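讲稿备注 旅行博主小聚 2025年2月4日

先别放片子,等后排坐下。手机静音提醒一句。

开场:为什么讲住宿,不讲景点。景点大家都会写,住的地方反而写得最潦草,“干净、位置好”六个字完事。我自己前两年也这样,翻旧帖脸红。

今天就讲去年11月那趟,Naneden 住了11晚,换了2家。一家叫 Grustberg,老城坡上,一家 Kuo,河对岸。讲我怎么记、怎么写、怎么跟店家打交道。行程攻略不讲,博客上有,别在这儿念。 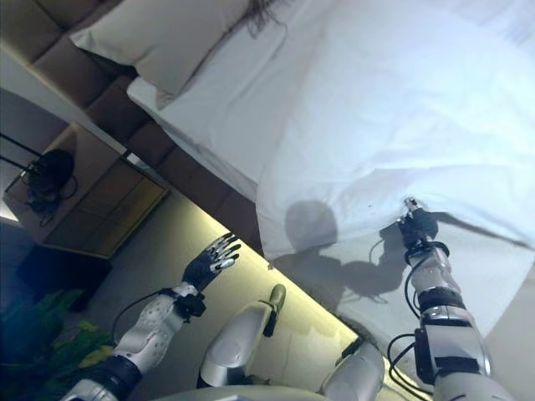
第14页

接着说 Grustberg。坡很陡,行李箱拖上去要命,这个一定要写进帖子,我当时漏了,评论区被骂。读者带老人的,推婴儿车的,看了我的帖子去订,到了坡底下才知道。后来补了一段,放最前面。教训:先写麻烦事,再写好看的。

(停一下,问有没有人也被骂过。有人举手就让他讲,别超两分钟)

早餐:面包硬,果酱好。不要展开,上次在这儿跑题跑了一刻钟。

记笔记的办法。到店当晚写,不过夜。第二天就全变成“挺好的”了。我用语音,躺着说,说完转文字,错别字一堆无所胃,回家再改。记什么:窗外几点开始吵,热水等多久,插头在哪边,楼梯有没有灯,前台夜里有没有人接电话。这些搜不到,读者私信问的就是这些。

语音放一段?看时间。上次放出来全是风声。

Kuo 这家讲退款。订的是河景,给的后院。当时没吵,下楼问了一句,前台很客气,说满房。退了一晚差价。写不写?我写了,也写了人家态度好。店家后来来信,让我删掉前半句,没删。信的内容不念,只讲我怎么回的:三行,谢谢,事实没错,欢迎贵店在评论区补充。他们真补充了,那条评论点赞比正文高。
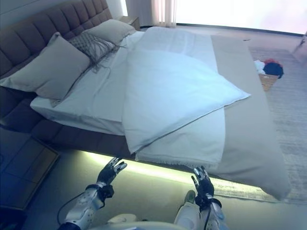 合作的事,肯定有人问。Vedico 那个订房平台找过我,送两晚,要求发帖之前给他们看稿。我回的是可以住,稿子不给看。谈了几个来回,没成。不是说他们不好,有别的博主合作得挺顺。我的底线就一条,写明谁付的钱,写在第一段,不要藏在最后用小灰字。现场如果有平台的人,语气缓一点。

钱。全程住宿自费,具体数字看博客那张表,这里不报,报了后面全是问价的。

配图:一篇帖子超过14张就没人往下划了,我后台看的,自己的数据,别人的不知道。现在一般放八九张。外观一张够了。走廊、电梯口、门口那条路,多拍。晚上回去的那段路白天拍一次,夜里再拍一次,单独出行的读者很在意。

标题:别写“绝美”“天花板”。搜“Naneden 住宿 安静”的人比搜“Naneden 绝美”的实在,停留也久。地名加一个具体的词就行了。

跟谁去要交代。一个人住跟带两个孩子住,同一家店写出来是两回事。我那篇开头加了句“独自,睡眠浅,不开车”,私信少了一半。

旧帖更新:半年回头看一遍,店还在不在,电话通不通。关门了不要删帖,顶上加一行,注明哪个月核实的。这段要是时间不够就跳,直接到问答。

问答。预备的几个:
签证,不答,让他们查官网。
相机型号,一句话带过。
一个人去害不害怕,认真答,讲第一晚找不到门牌那件事,在坡上来回走了三趟,最后是面包店的人领过去的。
英语够不够用,够,菜单除外。

结束前说下次聚会地点没定,群里投票。名牌收回来,上次少了好几个。转接头别忘拔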